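In defense of the boring chore

My aunt's old neighbor Gunhild Ragnarsson used to say that you could tell how somebody's week was going by their kitchen counter. I hated that when I was a kid, mostly because she said it while looking at ours. But I've been thinking about her a lot lately, and I've come around to a position I would have laughed at five years ago, and here it is: we should stop trying to make chores fun. Leave them alone! Let them be dull. I think dull is what they're good at.

I'm writing this in May 2020, when I'm home pretty much all day, every day, and so is everyone I know, and suddenly every one of us has opinions about housework. My inbox is full of it. There's a newsletter I get (I signed up for a soup recipe and never got out) that now sends a daily "home reset challenge" with points. Points! You get a certain number for the bathroom sink and more for the oven, and on Sundays, or whatever day they think it is, you're supposed to send in your total. Somebody on there had 934. I had a pretty good idea how that person felt, and it wasn't relaxed. 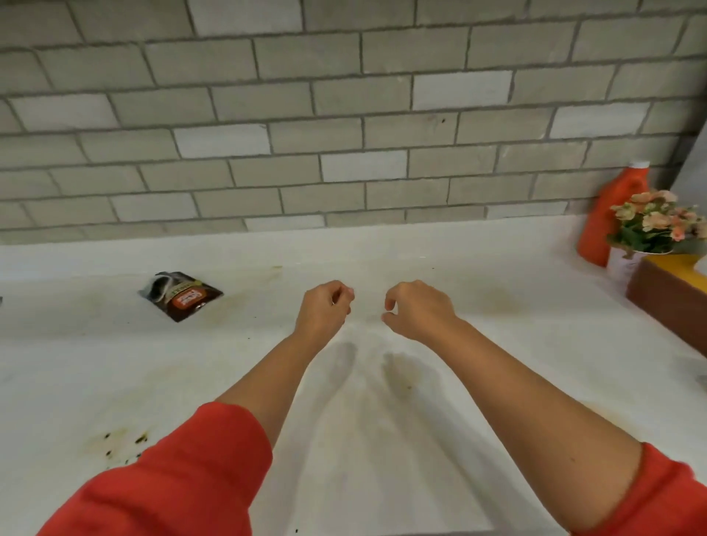

And then there are the apps. My friend Fitriani Yusof got me to try one called Tiwari, where you put in all the jobs in your house and it hands them back to you one at a time with a little drumroll. I used it for 16 days, which I'm still kind of proud of. It has streaks and badges and a cartoon broom that looks sad if you skip the floors. Fitriani loves it, and I want to be fair to her, because her place looks terrific and she has two kids under six and I have a fern. If a sad broom gets you through the day, go with the broom.

But what I noticed about myself was that I stopped doing anything that didn't have a badge on it. I'd walk right past a crumb. I'd see the crumb, know it was a crumb, and think, well, that's not on until tomorrow. I had turned into an employee in my own apartment, and not one of the better ones. Also I was picking up my phone to find out if I should put down my phone and sweep. You see the problem.

So I quit the app and went back to the way my mother did it, where you finish eating and get up and wipe things down, and there's no more thought in it than there is in brushing your teeth. It takes a few minutes. You go one way and then you go back the other way. I used to put on a podcast for this and now I don't even do that, and I'll tell you, the first week was awful. I was alone with my own head for the length of one counter and I couldn't stand it.

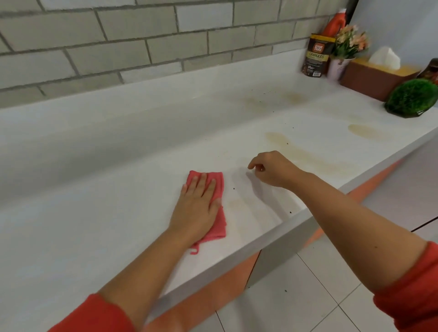
One folded cloth and a counter, no podcast.

The second week was better. By the third I was getting my best thinking done in there. I figured out what was wrong with a letter I'd been trying to write to my brother since February. I remembered the name of the hotel in Itthorpe where we got stuck in the rain (the Pedance, and it had terrible eggs). None of it was earth-shaking. It was just stuff that floats up when your hands are busy and the rest of you isn't, and I'd been drowning it out for years with people talking about murders.

I told all this to Vibeke Lund, who I argue with by phone a couple of times a week, and she thinks I'm being precious about it. Her point, and it's a good one, is that it's easy to find wiping a counter peaceful when you have one counter and one person's dishes. Vibeke cleaned vacation rentals for up to 57 guests at a time when she was in her twenties, and she says nothing floated up in her head at all except what time it was. She also says that any time someone starts telling you housework is good for the soul, you should check who's doing the housework. I laughed, and then I went quiet, because she's right and I didn't have a comeback.

I still don't, not completely. All I can say is that I'm not claiming it's good for the soul. I don't think a dirty counter makes you a bad person or a clean one makes you a good one, whatever Gunhild thought. And if the same person in your house gets stuck with the dull stuff every night, then the dullness isn't the thing you need to be talking about. Split it up first. Then come back and we can talk about whether it needs a soundtrack.

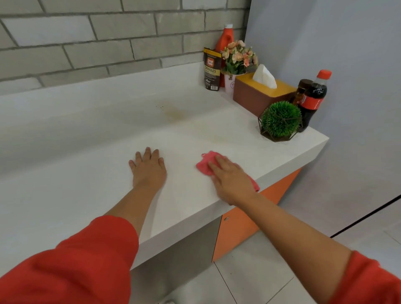

Getting along the front edge.

What bugs me is the selling. There's a whole business now built on the idea that being a little bored for a few minutes is an emergency. You can buy a cleaning spray that smells like a beach vacation, and one that smells like a bakery, which I find confusing on a surface where I sometimes do bake. You can join a monthly club called Ima (a cousin gave me a subscription for my birthday, and I did say thank you) that mails you a new scrubber in a new color with a card that says something like "Today I choose sparkle." I have five of these scrubbers. They all do what the old one did. I feel guilty throwing them out, so they live in a drawer, and now I have to clean the drawer.

And all of it adds steps. It's the same thing that happened to going for a walk, when you needed shoes for it and a watch that told on you. It happened to sleep, too! I have a coworker who gets a grade on her sleep. She had a bad grade last week and was tired about it all day, after what she'd thought, up until she looked, was a pretty nice night.

I'm not against making things pleasant. I have a drink afterward, and I look forward to it more than I should admit. In my house growing up there was a rule that soda only came out once the kitchen was done, and I've kept to it as a grown woman who could have soda whenever she likes. Some people go for the sweet bottled coffee kind of thing. Fine by me. But it comes after, and it isn't worth any points, and the job isn't pretending to be something else in the meantime. 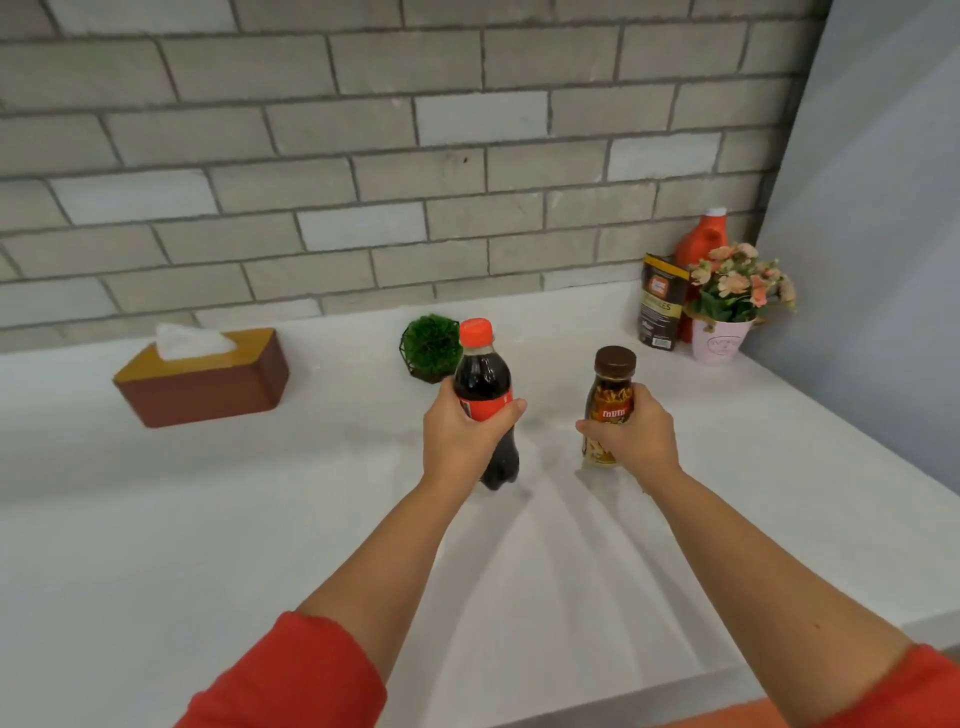
Cola in one hand, the other kind in the other.

I've thought about whether this is just me getting older. Could be. My mother's friend Brynhildur Egilsson, who is the calmest person I've ever met, irons her pillowcases in silence with the window open, and when I was nineteen I thought it was the saddest thing I'd ever seen. I remember offering her my headphones. She was very nice about it, she tried them on, she listened to most of a song and gave them back and said it was lively. Then she went on ironing. I'd give a lot now to have just sat down on the bed and kept her company.

So, for what it's worth, my advice if you've read this far and have a sink full of something: don't download anything. Don't light the candle. You don't have to enjoy it, and you don't have to send me your total either. Run the water until it's hot and start with the glasses. If you hate every second, well, it's a few minutes, and you can write and tell me how wrong I am. Vibeke already has, twice, and the second one was long.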